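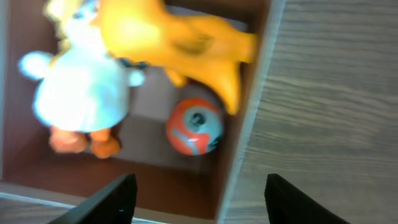
# About Bammont

Bammont advises manufacturers, warehouses and teaching institutions on the purchase of robotic equipment. We do not build robots and we do not sell them. Our work begins when a client has a task in mind and a sum of money to spend, and it ends when the equipment has been accepted, the staff have been trained and the first year's running costs have been checked against the plan.

The company was founded in Merberg by Bergþóra Ásgeirsdóttir, who remains its managing director. It now has offices in Merberg and Rutbridge, with a test room at the second of these.

## What we do

Most clients come to us with a supplier's quotation already in hand. In many cases the arm itself is well described and fairly priced, while the gripper, the wrist camera, the guarding, the bench and the hours needed to set everything up are either missing or entered as a single line. We prepare a full budget before any order is placed. It covers:

- the arm, controller and mounting
- grippers and spare fingers
- cameras, cabling and lighting
- safety assessment and any building work
- software licences and their renewal dates
- staff training
- servicing, spare parts and insurance
- removal or resale at the end of the equipment's life

Each heading is given a figure for purchase and a figure for every year of use. Where a supplier will not commit to a price, the entry is left open and marked as such.

## Trials before purchase

Picking mixed items out of a box is the task we are asked about most often, and the one for which budgets are most often wrong. A plush toy gives way when it is gripped, a glossy ball can roll, and a rubber animal lying across both of them may have to be moved first. A gripper chosen for cartons of one size may be of little use with such a mixture, and replacing it after delivery usually means new fittings and further programming.

For this reason we ask clients to send us the goods they intend to handle, in the containers they use. Our standard trial consists of 300 picks with each gripper under consideration. The results are set out in a written report, including every dropped item and every attempt that needed a person to step in. Clients are welcome to attend. Suppliers may attend with the client's agreement.

## The Tovar plan

Smaller organisations, and schools and colleges in particular, seldom have the funds to buy a complete system in one financial year. The Tovar plan was drawn up for them. It divides a purchase into 4 stages, each of which leaves the organisation with equipment it can use:

1. Bench, guarding and power supply
2. Arm and controller
3. Gripper and camera
4. Second gripper, spares and extended training

An organisation may stop after any stage from the second onwards. Prices are reviewed each June, and a revised schedule is sent to every client with stages outstanding.

## How we are paid

We charge a fixed fee, agreed in writing before work starts. We accept no commission, discount or hospitality from suppliers. If a trial leads us to advise against buying, the fee is the same. Fees for schools and colleges are set at a lower rate, which is available on request from either office.

## Our staff

Bammont employs engineers, a cost accountant and a training officer. Every project is assigned one engineer, who remains the client's point of contact until the first-year review is complete. Engineers do not work on projects involving a supplier that has employed them within the past 4 years.

## Enquiries

Written enquiries should be addressed to the Merberg office and should state the task, the goods to be handled, the space available and the financial year in which the money must be spent. Visits to the test room at Rutbridge are by appointment.

Page last revised November 26, 2020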